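Alemgate stores - bench and bin inspection, March
Checked by: Dirk Stöcker
Start 14:25, all lights on

Marks used: OK, WATCH, ACTION. Comments go under the item they belong to. If an item is left blank it was not checked.

1. Benches

1.1 Tops clean and free of splinters - OK
1.2 Legs tight, no rocking - WATCH
Bench 3 moves a little if you lean on the left end. Tightened by hand for now. It needs a proper spanner on the two rear bolts.
1.3 Nothing stored underneath - ACTION
Two Dranik cartons pushed under bench 2 again. Moved to the rack. Please leave the space clear, people catch their feet.
1.4 Edges free of tape and old labels - OK

2. Floor and walkways

2.1 Walkway clear to both doors - OK
2.2 Floor dry - OK
2.3 Cables tied up off the floor - OK
2.4 Mats flat - WATCH
The mat by the sink is curling at one corner. Turned it round. Replace it if it lifts again.

3. Small bins and trays

3.1 Trays stacked no higher than the line on the rack - OK
3.2 Cracked trays taken out of use - ACTION
Three of the Prakel trays have split at the handle. Put by the door for disposal, not to go back on the rack.
3.3 Labels readable - WATCH
Row 14 is faded. Ask Dimitriou for a new sheet with the next order.

4. Large metal bin

4.1 Standing flat on the bench - OK
4.2 Walls straight, no dents that catch a hand - OK
Ran a gloved hand along the top of all four walls.
4.3 Paint and surface - WATCH
Sloping panel at the back is badly scuffed across the lower middle and over to the right. Thin upright scratches higher up as well. Wear of this sort is allowed as long as nothing is flaking. I rubbed it with a white cloth and the cloth came away clean. Look at it again next time.

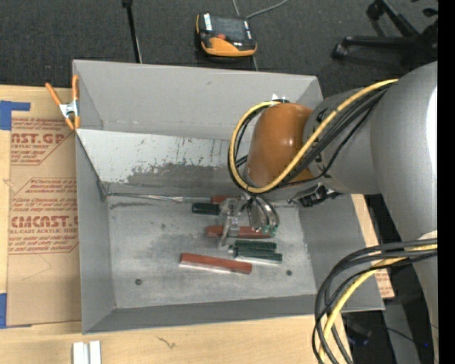
4.4 Bin floor - WATCH
Worn, with cloudy stains. Wiped with a damp cloth and they stayed, so I have put them down as marks in the metal. No need to scrub.
4.5 Holes in the floor of the bin clear - OK
One front left, one front right. Keep small parts away from them.
4.6 Seam at the back - OK
Felt along it for lifted edges, nothing sharp. Sweep it with the narrow brush, a cloth doesn't get into the corner.
4.7 Contents - OK
Red and green blocks only. They stay in this bin and are not to be mixed with the Dranik parts. Any block with a sharp edge goes in the reject tray, whatever the colour.

5. Cleaning things

5.1 Brushes hung up - OK
5.2 Cloths changed - OK
5.3 Spray bottles labelled - ACTION
One bottle with no label on the shelf over the sink. Emptied and rinsed. If you fill a bottle, write on it.
5.4 Gloves in all sizes - WATCH
Only 2 pairs of large left.

Actions carried over

1.2 Bench 3 bolts - Dirk
2.4 Mat by the sink - look again next round
3.2 Split trays - to go out with the next collection
3.3 New labels, row 14 - Dimitriou
4.3 Back panel of the large bin - compare with this sheet next time
5.4 Large gloves - order 25 pairs

Last month's note about the door closer is finished with. It was adjusted and shuts without slamming - taken off the list.

Sheet to be kept in the folder by the Alemgate door.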